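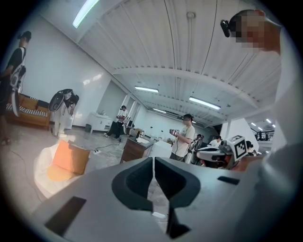
Somebody Has to Wipe the Fingers

I look after hand-held grippers for a living, and people at parties lose interest in that sentence before I reach the end of it. They perk up again at "robots." Then I explain that on most days my part of robotics is a cloth, a hex key and a sheet of replacement stickers, and they go off to find the dip.

My opinion, for what a cloth-and-hex-key opinion is worth, is that our trade spends its attention at the wrong end of the machine. I have sat through a Rengifo planning meeting in which 40 minutes went to model size and a single breath went to the pads on the fingers. The pads are where the machine touches the world. They pick up dust, skin oil and whatever was on the last thing they held, and a dirty pad lets go of a glossy object in a way that looks very much like bad software. I have watched grown engineers retrain for a week over a smudge.

Gladys Zapata taught me setup at the old Flestton shop, and her rule was that you close the fingers on nothing before you close them on anything. Look at the gap. If it leans, stop there. Loosen the left finger, reseat it, snug the screws in turn and look again. This takes less time than finding the right screwdriver, which at Flestton could take until lunch.

After that come the markers. A printed square on a bracket is a humble item, and everything downstream believes it completely. Let one corner lift and the software will report, with total confidence, that your wrist is somewhere your wrist has never been. I press every corner down with a thumbnail before a run. I also replace them early, which the people who buy the stickers consider extravagant. A sheet costs 8 dollars. I have offered to pay for it myself, and was told there's a form for that.

Then you try the thing on something awkward. Everyone likes to start with a foam block, and a foam block will forgive a gripper anything. I would sooner see it hold an object that is thin and shiny and has an edge.
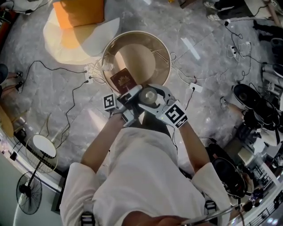 A disc is good for this, and not much else is asking for its time these days. Take it by the rim with both jaws and turn your wrists over slowly. If the disc creeps, the pads are dirty or the fingers are out of line, and you know it before you have recorded 1,000 attempts of something useless.

Sevim Toprak, who runs the sessions, disagrees with me about how often to do all this. She wants a full check every 100 grasps, written down, with initials. I want a check whenever the operator thinks something feels off. Her objection is that operators never think anything feels off at four in the afternoon, and I haven't found an answer to it. We have been using her checklist since February. I initial it with poor grace.

Where we agree is on cables. Every hour of robotics rests on a floor full of power strips, and the floor is always somebody else's department. Bullby once sold us a very handsome cable tray, and it is now storing other, coiled cables. What works is to run each line along the side you don't walk on, leave slack at the plug and tape a name to both ends. It's dull work and it goes in no paper. Filtis, our supplier for the pads, prints a maintenance card that covers it in two lines, and I think those two lines are the best writing in the whole kit.

I would like to see a paper, just once, with a paragraph on who cleaned the gripper and with what. Until then I'll keep a lint-free cloth in my back pocket and keep putting it through the wash by mistake.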